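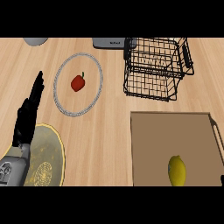

## Sun 19 July

Slept until the heat woke me up, then walked down to the Brurnel pool before it got crowded. Swam 18 lengths, which is a new best for this summer! My shoulders are already complaining and I can tell tomorrow will be worse. The water was lovely though - cold at the deep end, soupy at the shallow end, same as always.

Came home starving and ate leftover rice standing up at the counter. Then I finally sat down with the Jitaru bus timetable (I've been putting it off all week) and worked out the trip in September. There are only 2 buses a day to the lake and the early one leaves at 8, so I'll have to pack the night before or I'll never make it. Booked 5 nights. I kept going back and forth on 4 or 5 and then just clicked the button.

Did some weeding after dinner, badly. The mint has gone under the fence again and I'm pretending I haven't seen it.

Too warm to sleep now, so the window's wide open and somebody down the street is playing the trumpet - the same slow tune, over and over. Must remember to return the library books and buy sunscreen.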